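August, 14:20, bench 2, grasp planner

Continued from the morning. Darren asked me to write down everything in order this time, so I try.

The problem is still the approach to small blocks. The planner gives a good pose, the arm goes there, and then the last part of the descent is different from what we ask. In the log the commanded height and the measured height separate by 5 mm just before the fingers close. With the tall parts we did not notice it. With a block this low, 5 mm decides if the fingers take the side of the block or only the top edge.

First I suspected the hand-eye calibration again. I repeated it with the old script (the one in the Carach folder, not the new one, the new one still writes the rotation in the wrong order). The result was the same as last week to the third digit. So I leave the calibration alone.

Then I looked at the controller. Beryl remembered that when we moved from Hundel to Plutari the speed limit near the table was put in two places: once in the planner, as a slow zone, and once in the driver. Both are active. The planner thinks it makes the slow zone at its own speed, the driver cuts it again, and the trajectory finishes in time but not in space. The close command is sent by time. I think this explains all of it, but I want to see it in the numbers before I tell Cheetham.

Changes made:
driver limit switched off below the approach height, planner limit stays
close command now waits for the position to be reached, no more fixed delay
timeout on this wait is 8 s, then it opens and goes up 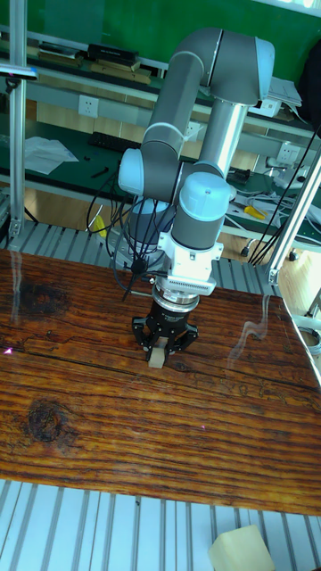

Fingers closed around the pale block on the table, with the new wait condition in the code.

After this I ran 40 grasps with the old settings and 40 with the new ones, same list of start poses for both. I did not yet compare them properly, the logs are only copied to the shared disk. From watching, the old settings have the jerk at the end which we all know, and the new ones come down more evenly. I don't want to write a success rate until the script has counted it.

One thing I don't like. The wait condition uses the joint positions, and the tolerance is the same for every joint. For the wrist this is too loose, for the base maybe too strict. I would prefer to check the tool position with forward kinematics and compare there. It is a small change but the function is inside the driver package and Darren has open work in that file. I will ask him before I touch it.

Second thing, about perception. The table top has a strong grain and it shines. The segmentation sometimes returns a small false region, and the planner sorts by score only, so in principle it can choose one of these. For now I put a filter on minimum height above the table plane. The plane is fitted once at start. If somebody moves the table, please restart the perception node, it will not notice by itself.

Open points:
compare the two sets of logs (me)
ask Darren about the driver file
tolerance per joint, or tool position
Beryl wants the slow zone as a parameter in the launch file, agreed, not done

17:05. Committed on the branch, not merged. The driver limit is back on for the night.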